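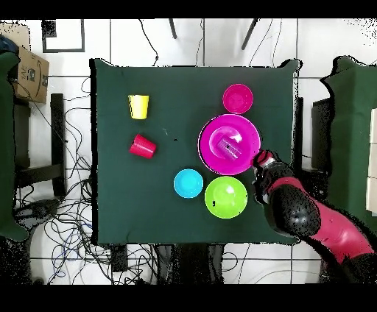
# Chapter 3: What a Container Holds

Pick up any cup in your kitchen and ask how much it holds. It sounds like a question for a small child, and yet it opens the door to one of the most enjoyable corners of measurement! Volume is all over daily life (soup, gasoline, rain barrels, bathtubs, lungs) and our eyes are wonderfully bad at judging it.

A tall, narrow cup almost always looks roomier than a wide, shallow bowl. Our eyes follow height first and forget that width counts twice, once from left to right and once from front to back. Double the height of a straight-sided container and you double what it holds. Double the width of its round base, keeping the height the same, and you get four times as much. Try this with rice before you read on. It's a surprise even when you know it's coming.

## 3.1 Starting with a straight-sided shape

We begin with the cylinder, the friendliest of the round containers. Its volume is the area of its base multiplied by its height:

**V = πr²h**

Suppose a cylinder has a radius of 3 cm and a height of 100 cm, something like a long piece of drainpipe capped at one end. The base has an area of 9π square centimeters, so the volume is 900π cubic centimeters, a little under 3 liters. Keep that pipe in mind, as we'll slice it, tilt it and stretch it later in the chapter.

Most cups aren't true cylinders, of course. They taper, and a bowl curves as well. In Section 3.3 we'll treat a tapered cup as a cone with its tip sliced off, and in Section 3.4 we'll build up a bowl from thin, flat disks, stacked like coins of different sizes. The disk method is my favorite idea in the whole book, and you need nothing more than the cylinder formula to use it.

## Before you start

You should be comfortable with the area of a circle and with changing units. Remember that there are 100 centimeters in a meter, but a cubic meter holds 100 × 100 × 100 cubic centimeters. That's a million of them!

**Warm-up.** The village of Rilmont stores its water in a tank holding 2954 liters.

1. Write this volume in cubic meters.
2. The tank is a cylinder with a radius of 1 meter. How high does the water stand when the tank is full?
3. A second tank has the same height and twice the radius. Guess its volume, write down your guess, and then work it out.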